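Wanted: Patient People to Fold Socks Through a Robot

Pinwood is looking for operators. The job is to teach a two-armed robot how to do household chores by doing them yourself, with its arms in place of your own. You move, it moves, and the whole thing gets recorded. Then you do it again. If you have ever shown a teenager how to load a dishwasher, you already understand the pace, although the robot sighs less.

We are hiring up to nine operators for our new season of recordings. No degree is needed. We have had good luck with knitters, dental hygienists, piano tuners and one retired bus driver, and bad luck with people who told us in the interview that they were naturals.

What you would be doing

You sit or stand at the controls, a pair of handles we call Eide, and steer both arms through a task from start to finish. Each run is saved along with what the cameras saw and where every joint was at the time. A learning program called Pida then studies the runs and has a go on its own. Pida is an excellent mimic. If you hesitate over every sock, so will Pida, forever, in front of visitors.

This season is mostly laundry and tidying. Socks are the bulk of it. They come to you in a heap, grays and blues and mustard yellows all tangled together, and you get hold of one with a pair of stiff black fingers that have no feeling in them whatsoever. You will be surprised how much of your life you have spent relying on fingertips. One arm often does the grabbing while the other hangs in the air with its fingers open, waiting to be useful, and keeping that second arm out of trouble is a skill all its own.

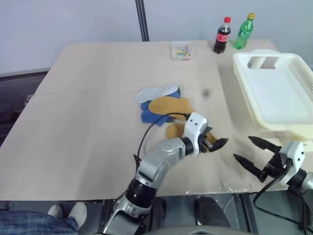 Who we want

Someone calm. A sock will slide out of the grip just as you were feeling proud, and we need you to go back for it at the same speed as before. We throw out runs where the operator has clearly lost their temper, and yes, we can tell from the joint data.

Someone who can stand to be boring. Siobhán Hanrahan, who trains all our new operators, wants the same chore done in much the same way all morning, with the pile dropped differently each time. Creative sock handling is welcome on your own time.

Good eyesight, with or without glasses. Two working hands. You don't need to know anything about robots or computers, and gamers get no extra credit. We also want a mix of heights and of left- and right-handers, so please mention both when you write.

What you get

Paid training for the first 2 weeks, then regular shifts, mornings or afternoons. An operator's shift includes 80 minutes at the controls before the first long break, and Ebbe Dalen will come and take the handles away from you if you try to skip it. Wrists are hard to replace. Pay is hourly and does not depend on how many socks you get through, a policy we adopted after trying the other way. There is coffee. It is fine.

Comfortable clothes and flat shoes are best. Leave long scarves and dangling bracelets in your locker, please, and keep your real hands off the table while the arms are live.

How to apply

Write to Frøydis Sjögren with a few lines about yourself and the shifts you could work. A résumé is all right but we would sooner hear about something fiddly you have done with your hands and stuck with longer than was reasonable. Applications close 11 December 2022.

If we like your note, you will be asked in for a tryout. Aušra Raudsepp will give you a short lesson and then a pile to work on. You will be bad at it. Everyone is bad at it, including Ottar Moen, who designed the handles and still can't pick up a sock on the first try. We watch for how you do on the fifth go compared with the first, and whether you ask questions in between. Tryouts are paid at the training rate, and you'll have an answer from us before the end of December either way.

Contact: Frøydis Sjögren, Operator Hiring | © 2022 Pinwood | Back to top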